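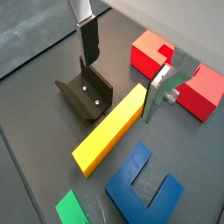 Die Farbzuordnung im Teilesatz 1469 ist ab sofort verbindlich, auch für Nachdrucke. Rot bleibt der Grundplatte vorbehalten, Gelb dem Riegel. Die schwarze Auflage wird weiterhin von innen verschraubt, die zwei Schraubenköpfe liegen hintereinander in der Rinne, und der gelbe Riegel liegt direkt daneben. Wer die Auflage umsetzt, zieht bitte beide Schrauben nach. Bei Skaltton hatte eine davon Spiel, und die Auflage drehte sich beim Einlegen mit.

Zu den offenen Punkten aus dem Faden "Passung Grundplatte": Ich habe den Satz in der Fassung Kanitz mit der älteren Fassung Meredith verglichen. Die Außenmaße sind gleich. Unterschiede gibt es an den Taschen, dort ist Kanitz an den Kanten sauberer. Die Taschenböden habe ich nicht nachgearbeitet, die Seitenwände nur dort, wo das violette Teil geklemmt hat. Körnung 1000, danach 3000, trocken. Mehr als ein paar Züge sind nicht nötig, sonst kippelt das U.

Referenz für das Einsetzen ist weiterhin die kreuzförmige Tasche, die in der Zeichnung hinten liegt. Das violette U sitzt davor, der niedrige Quersteg vorn, die beiden Schenkel stehen über die Plattenoberfläche hinaus. Die kleine Aussparung vor dem Quersteg bleibt frei.
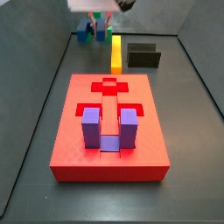

Grundplatte mit eingesetztem violettem U, Quersteg vorn.

Die Maßtabelle liegt im Listenarchiv unter 832. Spalte vier ist dort falsch beschriftet - gemeint ist die Taschentiefe, nicht die Steghöhe. Ich korrigiere das mit der nächsten Ablage. Die ältere Tabelle bitte nicht mehr verwenden, sie kennt das grüne Stufenteil noch nicht.

Die Anfrage, auf die ich mich beziehe, zur Erinnerung im Wortlaut:
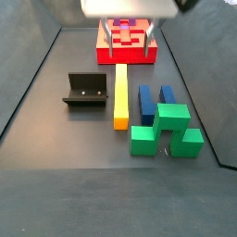
Lụa Bạch schrieb im Mai an die Liste:

> Hallo zusammen,
>
> ich habe den Satz nach Plan aufgelegt: Grundplatte hinten, gelber
> Riegel längs davor, schwarzer Halter links, Blau und Grün rechts.
> Das grüne Stufenteil verdeckt dabei einen Teil des blauen U.
> Ist das so gewollt? Im Plan von Sikora liegen beide nebeneinander.
>
> Zweite Frage: Welcher Schenkel des blauen U gehört nach links? In
> der Zeichnung ist das Teil symmetrisch, im Text steht etwas von
> einer Markierung. An meinem Teil finde ich keine.
>
> Drittens fehlt mir eine Angabe zur Reihenfolge. Violett vor Blau
> ist klar, danach wird der Plan ungenau.
>
> Gruß
> Lụa

Zur ersten Frage: Die Lage beim Auflegen ist für die Montage ohne Bedeutung. Grün darf vor Blau stehen, solange sich beide Teile einzeln aufnehmen lassen. Der Plan von Sikora ist eine Draufsicht und sagt über Verdeckung nichts aus. Wer Platz hat, rückt Grün etwas nach rechts.

Zur zweiten: Die Markierung stammt aus der Fassung Meredith und ist entfallen. Der Satz im Text ist ein Überbleibsel. Das blaue U darf um 180 Grad gedreht eingesetzt werden.

Zur dritten Frage die Reihenfolge, wie sie in die nächste Planfassung kommt:

1. Grundplatte ausrichten, Vorderkante parallel zur Vorderkante der Arbeitsfläche. Taschen ausblasen.

2. Violettes U einsetzen, Quersteg nach vorn. Es muss ohne Druck bis auf den Grund gehen.

3. Blaues U aufrecht auf die Grundplatte stellen, über die quer verlaufende Tasche, beide Schenkel nach oben. Violett steht dann zwischen den blauen Schenkeln. Der gelbe Riegel bleibt bis dahin vor der Platte liegen.
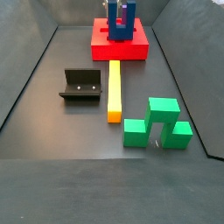

4. Sitz des blauen U prüfen. Bei seitlichem Spiel wieder abnehmen und die Lage des violetten Teils kontrollieren, dann erneut aufsetzen. Nicht mit dem Riegel nachdrücken.

5. Grünes Stufenteil und gelben Riegel nach Blatt 2. Für diese beiden gilt der Plan unverändert.

Offen ist noch die Toleranz für Nachdrucke des Riegels. Messwerte bitte mit Angabe der Fassung (Kanitz oder Meredith) direkt an die Liste, keine Fotos von Messschiebern ohne lesbare Anzeige.

Llinos Edwards

--
Zuletzt aktualisiert: Mai
4 Antworten in diesem Faden · 0-mal geteilt
Diese Archivseite verwendet Cookies, um Ihre Ansichtseinstellungen zu speichern. Einverstanden / Ablehnen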